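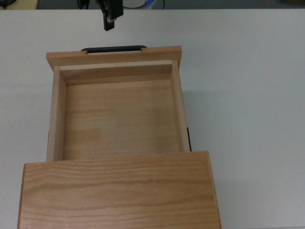
Gripper over the drawer handle, mid-afternoon.

Drawer day again! I've been rewriting the bit of Vosalent that picks an approach pose, and I'm finally getting somewhere (I think). The old planner treated the handle as one fat box, so it kept choosing silly angles. Now it fits a line along the bar and comes down from above, which is so much nicer to debug. Planning took 253 ms on the last go, down from whole seconds, and I did a little dance.

Still cross about the wood. Pale drawer, pale table, and the depth edges go mushy, so I've set the filter to 10 mm for now and will regret it by September. Tomorrow it's the pull controller. Tea first.

Comments (2)

ojala_fan: Are you fitting the line in 2D or on the point cloud?

mossy: Little dance or it didn't happen

Recent entries
Moving my logs to Trultex
12 ways to crash a planner
Back in Zotisstead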